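3. Preparar la sesión informativa sobre salario digno

¡Llega la parte más bonita de la guía! Con la plantilla calculada (apartado 2), toca contarla a la gente. En Dramham lo hicimos por primera vez con 12 personas y salió una conversación estupenda.

3.1 Antes de convocar

1. Abra la hoja de cálculo Gurnia y compruebe que la casilla «Personal subcontratado» está marcada. Limpieza y recepción también cuentan.
2. Imprima la hoja resumen, una por asistente, y grápela con la tabla de horas.
3. Reserve 45 minutos. Con menos tiempo las preguntas buenas se quedan fuera.

Nota: la tabla de horas de julio incluye a los eventuales. Si su empresa no contrata en verano, déjela en blanco y siga adelante.

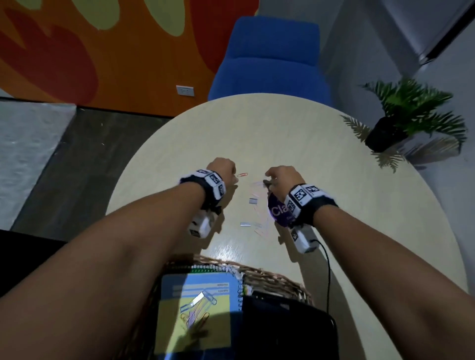

3.2 Durante la sesión

4. Empiece por la diferencia entre salario mínimo legal y salario digno: el primero lo fija la ley, el segundo se calcula a partir de lo que cuesta vivir.
5. Reparta las hojas y deje que cada cual haga su propia cuenta: alquiler, comida, transporte, cuidados. ¡Es el mejor momento de la reunión, no lo acorte! 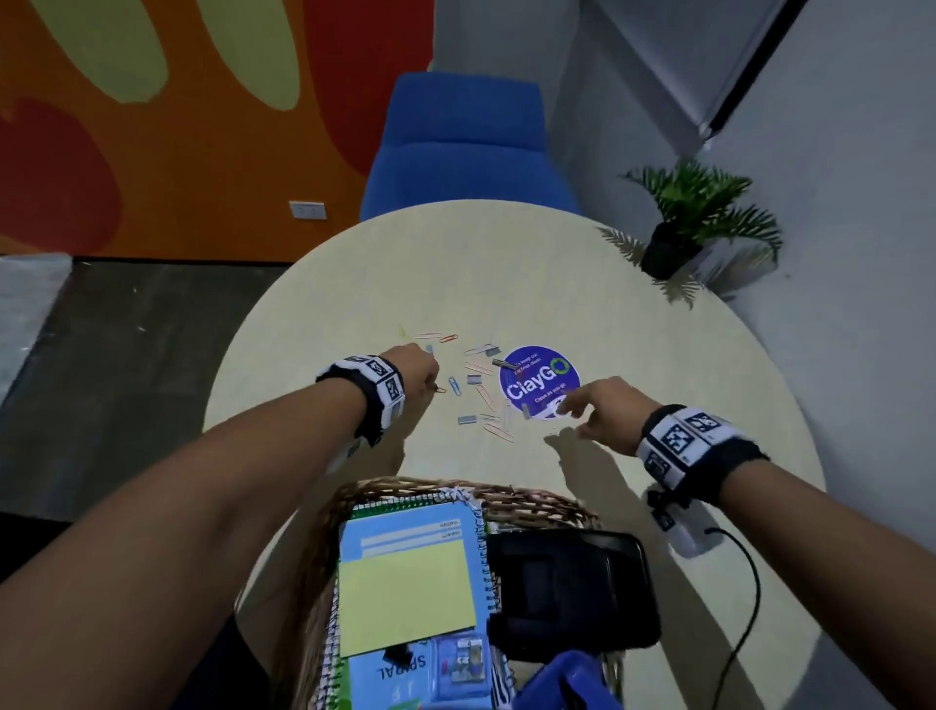
6. Recoja las dudas por escrito, sin nombres. Leonie McKinnon usa tarjetas de dos colores, uno para preguntas y otro para propuestas, y la clasificación posterior se hace en un momento.

Precaución: no proyecte nunca nóminas reales, ni siquiera con los nombres tapados. En equipos pequeños se reconoce a cualquiera por la antigüedad.

7. Si alguien pregunta por los plazos, remítase al calendario aprobado. No prometa fechas de memoria.

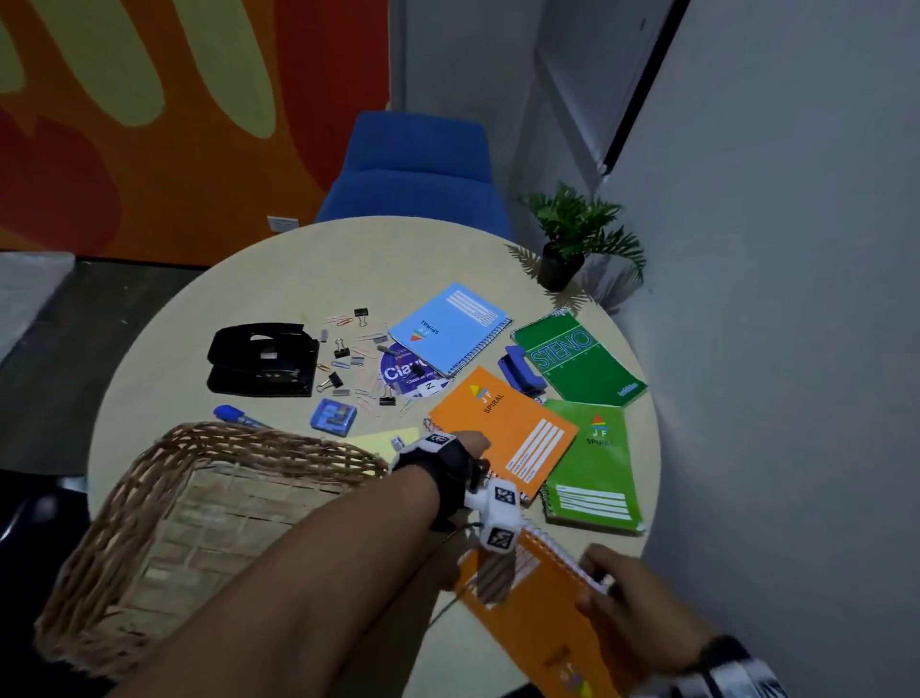
8. Cierre leyendo en voz alta los acuerdos y quién se encarga de cada uno.

3.3 Después

9. Pase las dudas a la pestaña «Consultas» y responda a todas en un plazo de 11 días.
10. Envíe el acta a Anselmo Pacheco, que mantiene el archivo común de Dramham y Latunness.
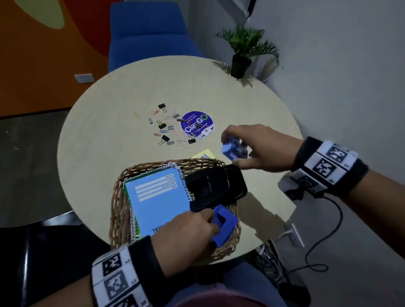 11. Guarde una copia en papel junto al acuerdo firmado. Las actas anteriores al 4 de enero de 2022 siguen el modelo antiguo y no hace falta rehacerlas.

Nota: si la hoja Gurnia muestra el aviso «Jornada incompleta», vuelva al paso 2.4 antes de enviar nada.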